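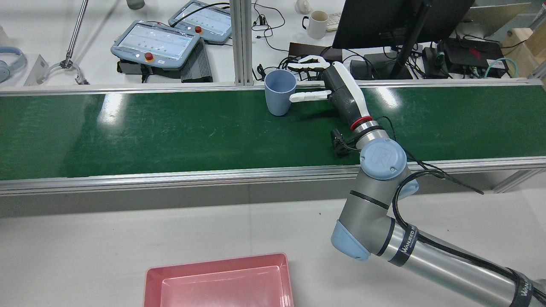
Vanderleia Bragança
Student researcher, Avian Behavior Project, Wutley College
Faculty adviser: Gwendolyn Hutchins
Submitted 20 February 2022

Nest Site Choice and Hatching Success in Common Terns at Lins Island

Summary

This report examines whether common terns that nest close to vegetation hatch more of their eggs than pairs nesting on open shingle. Field work was carried out in July by the author and Yichen Cao. The team monitored 292 nests and recorded 45 complete failures before hatching. Most failures occurred on the open shingle — in particular along the eastern shore, where gulls were seen daily.

Methods

Each nest was marked with a numbered stone and visited every three days. Visits were kept under two minutes to limit disturbance. Distance to the nearest plant was measured with a tape.

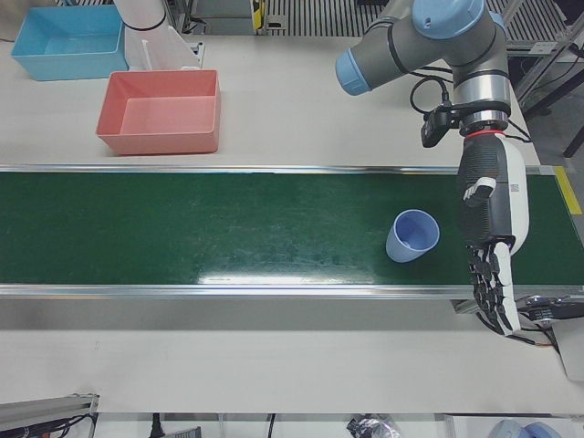

Egg color was scored at each first visit, as pale eggs may be easier for gulls to find against dark ground. Markas varied widely within single clutches, and two observers often disagreed. Scores were therefore given against reference objects of known shade, and the lightest grade on the blue side of the scale corresponds to the light blue of the plastic cup on the green belt. Very few eggs were placed in that grade, and they were grouped with the next one for analysis.

Limitations

The study covers one season and one colony. Late clutches were not followed to hatching, and the results should not be applied to them.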